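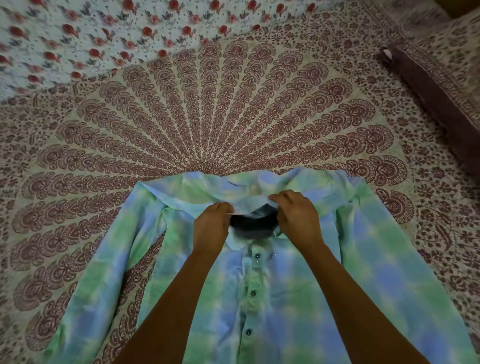

Neema Wanyama had already folded a shirt twice before I got my coat off. She's the student lead of the laundry team at the Moschos robotics club, and she talks fast, and with her hands, so I gave up on taking tidy notes and just let the recorder run.

"Collars," she said. "Ask me about collars. I have so much to say about collars."

So I did. The team is working toward the Stultlow Challenge, a student contest where a robot has to take a piece of clothing, flatten it out, and fold it into something you could put in a drawer. Their entry is called Follo, and it learns from recordings of people doing the same job by hand. The club has 366 of those so far, all done by students at home on their own beds and tables.

"We started out doing everything on one gray table in the club room," Neema told me. "Plain T-shirts, same light, same everything. And Follo got pretty good! Then we put a striped towel under the shirt and it had no idea where the shirt ended. It grabbed the towel. It was so proud of that towel."

That's why she now begs everybody for busy bedspreads. Big medallion prints, little flowers, anything where the cloth underneath is as loud as the cloth on top. Tie-dye is her favorite thing to put on it, because the color wanders all over the place and doesn't tell you a thing about where a sleeve begins.

"If you're a person, you look for the buttons," she said. "You see a row of little dark dots and you go, okay, that's the front, that's the middle, the collar's up there. You don't even think about it. I didn't know I did that until I had to explain it to a freshman."

I asked what makes a collar so much harder than a sleeve. She grabbed the shirt again (I think she'd been waiting for it).

"Okay, so a sleeve is one thing. You pick it up, you put it down. A collar is a band that's already folded over, and it's sewn onto something else, and there's this hole in the middle. You need both hands, and they have to agree. If one pulls early, the whole neck twists and your shoulders bunch up."

The club's rule for recordings is to start with the shirt face-up, spread the sleeves, and slow down when you get to the neck. Neema checks them herself in the evenings, using a labeling tool called Clultia that she describes as "fine, mostly." She has thrown out over 80 clips, a lot of them her own. She'd hurried.

"My mom watched me do one and said I'd never folded anything that nicely in my life," she said. "Which is fair — my actual closet is a disaster."

I wanted to know how Follo is doing on real button-ups. She made a face. It can square up the body of the shirt most days, she said, but it still tends to take hold of the top layer of the collar and leave the rest behind. The plan is to get to 300 clips with collars alone and train again before the end of April. Then she has a physics test, which she brought up in the same breath and looked a lot more worried about.

Before I left she had me try one. I laid the shirt out, pinched the collar on both sides, and pulled.

"Too fast," said Neema. "Do it again."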